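4.2 Qualitative analysis of garment handling

We examined how the policy behaves on zippered outerwear, the garment class with the lowest success rate in the Tarkholm evaluation set. Each trial starts with a crumpled garment on the table between two arms, and the system must open it out until the main panel lies flat. The policy was trained on 2000 demonstrations recorded on the same cell. Jackets made up 21 of the test trials, of which 13 met the flatness criterion within the time limit.

Jackets differ from shirts and towels in two respects. The zipper adds a stiff line that resists folding across its length, and the lining presents a second surface whose color may have little in common with the shell. At close range, the wrist view is often dominated by a single panel of cloth, and the zipper becomes the main cue to how the garment is turned (Figure 6). 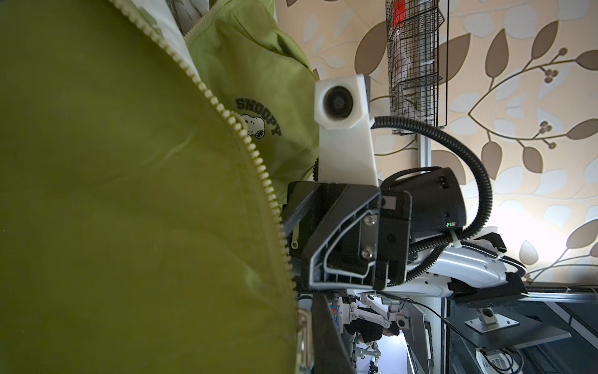
Nadhirah Hutapea argued during internal review that a zipper is a poor cue by itself, as it gives a direction but does not say which side of the cloth is the shell. We agree in part. When the wrist stream was masked, the policy still found the garment but tended to close on two layers at once. When the overhead stream was masked, it grasped single layers well and then pulled the wrong way – a failure consistent with the objection.

Most of the failed jacket trials came from the lining. In these trials the policy treated the border between lining and shell as the outer edge of the garment and pulled there, which drew more of the lining out and left the shell bunched. Yanti Menon relabeled these trials by hand in November, marking the true hem at each grasp, and the relabeled data were used only for analysis.

The setup view in Figure 6 gives the wider context for this type of error. The olive-green shell is wrinkled, and the cream lining, printed with small grey drawings and letters, is folded outward along the middle of the cloth. The right gripper is over the upper part of the garment, next to the lining strip.

Figure 6. Zippered jacket in the two-arm cell: wrist view (first panel) and view of the full table (second panel).
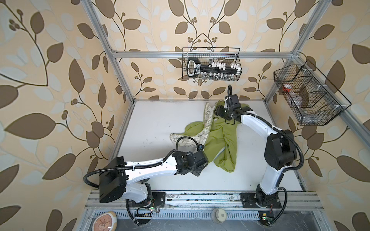 4.3 Comparison with the Quiroga baseline

The Quiroga baseline selects grasp points from the table view alone and uses a fixed pulling motion. It was run on the same garments with the same time limit.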